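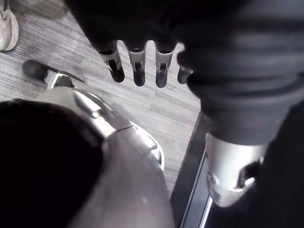 Data card, vol. 12

Ilse Wegener
November

Caron shelf-tidy set. Notes for whoever pulls this next

Short version of the question we keep getting asked: can it do a shop shelf yet. Sort of. Some of it. Slowly. Read the limits section before you quote any number from here in a talk.

What it is

1831 episodes of shelf chores on a mock shop shelf. Soda bottles, chip bags, crisp cans, small jars. Everything teleoperated, no autonomous runs in this release. Policies trained on it are in the Tradov repo, not here.

Chores covered: stand up a fallen can, straighten a leaning one, pull stock to the front, fetch one named item. Each episode is one chore with one text instruction. No mopping, no pricing, no unpacking cartons. People ask about cartons every time. Maybe next volume.

Views

Head view plus wrist views. Wrist views get a lot of the robot's own body and a lot of floor, esp. at the start before the arm comes up to the shelf. Hand hanging over grey wood-grain laminate, fingers down, sometimes the front of a sneaker in the corner. We did not trim these. If your loader assumes an object in view at step 0 it will be wrong. Trim on your side, the first 20 steps is a decent cut for most episodes.

Floor is not the same all over, there is striped carpet by the shelving and laminate elsewhere. Fine for us, may matter if you do anything with base motion.

Stock on the shelf

Two shelves in use, metal unit, low base section under them. Green soda bottles up top, with white lids on the little jars toward the right end. Chip bags and tube cans on the middle one. Labels mostly Chinese, instructions are in English and go by color and type ("green can with yellow lid"), so don't expect brand names in the text feild. Cans get left leaning or tilted on purpose in the straighten episodes. Stray stuff on the carpet, e.g. a small red-and-yellow ball, is not a target and has no label. 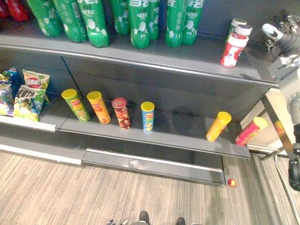 Limits, please read

- Cans are the good part. Upright tube with clear space either side, trained policy gets it most times.
- Cans lying down are harder. The finger comes in across the label and covers the bit you need to see, and a tube can rolls. Operators retry a lot here. Retries are kept in, flagged retry=1.
- Bags are bad. They slump into each other. Grasp labels on bags are unreliable, I'd drop them for eval.
- Bottles: only the front row is ever a target. Ones tucked behind are never asked for.
- Glare off glossy printing. Purple can is the worst one, close up in the wrist view you get fruit pictures and a slice of logo and not much else to go on.
- Other fixtures turn up near the stock, such as the gray slotted holder with yellow discs stood in it. Not annotated in this volume.

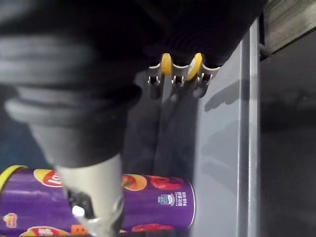 Loading

Files are split by chore and then by operator. Use the Mazurek reader, version 30 or later, older ones swap the two wrist streams and do not warn you. Timestamps are per stream, align to head.

Do not shuffle across operators for the held-out split. Did that once, scores looked great, had to retract a slide.

So, chores yet?

My opinion not the lab's. A person faces up a shelf like this while talking to a customer. Our best policy needs the shelf close to how it saw it in training and someone at the stop button. Single can, yes. Whole shelf end to end, no, and the bags are why. Pasard did the same chores with a suction tool and had less trouble with bags but more with jars, so pick your poison.

Known bugs

Some episodes say "jar" where the target is a can. List is in errata.txt, not complete. Send me more if you find them and I'll fold them in to the next volume.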